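Week 5 in the new place and I still can't find the can opener. Opening beans with a screwdriver like a raccoon. Anyway, quick update while the laundry runs, I've got maybe a half hour before I have to get down there or somebody piles my stuff on top of the machine again.

The move. Went ok. Plakthorpe is further out than I thought, 113 bus stops at the bottom of the hill and then it's legs from there. Good for me I guess. Groceries are less fun. There's a Trestow by the stop, overpriced, sad lettuce, open late, so that's where all my money goes now.

Boxes: 9 left. They're all the bad ones. You know, the ones packed at 2 in the morning where it's a lamp, some mail, one boot and a bag of rice. I open one, feel tired, close it. Repeat.

Landlord finally answered about the heat. "It's an old building." Yes. I know. I can hear it. The pipe in the bedroom starts banging at 5 am and goes till I get up, then it quits. Wearing a hat indoors. February in this apartment is going to be somthing.

Cleaning has been most of my life lately. Did the kitchen shelves twice. Did the windows, streaky, don't care. Bathroom last.

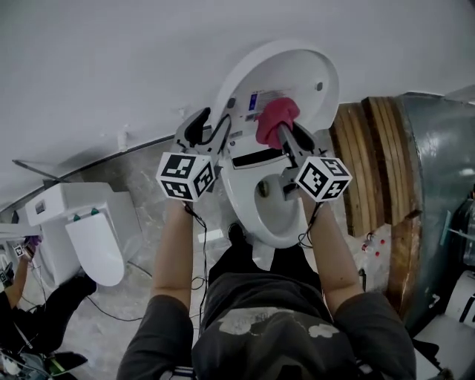
Toilet lid, and a pinkish red cloth.

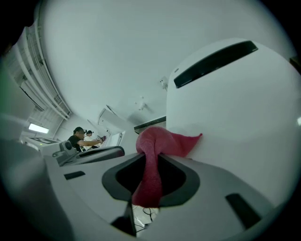 Then the floors, which took forever, the hall has that old brown wax on it that comes up in little curls. Got a scraper from Dimitriou, the hardware place up the hill. Great store. Dusty, no prices on anything, a cat asleep on the paint cans. Went in for a scraper and came out with a scraper, hooks, a doorstop and a plant. Plant is already leaning.

Also bought a coffee maker, an Umivetti, secondhand, no manual. It has a button with a little moon on it. Pressed it, nothing. Makes decent coffee if you hold the lid down the whole time, so mornings are me standing there in the hat holding down a lid.

Still need: curtains (the streetlight is RIGHT there), a bath mat, a real chair. If anyone reading has a chair they're sick of, I will come get it. On the bus if I have too.

Ok, dryer time. More when I've opened another box.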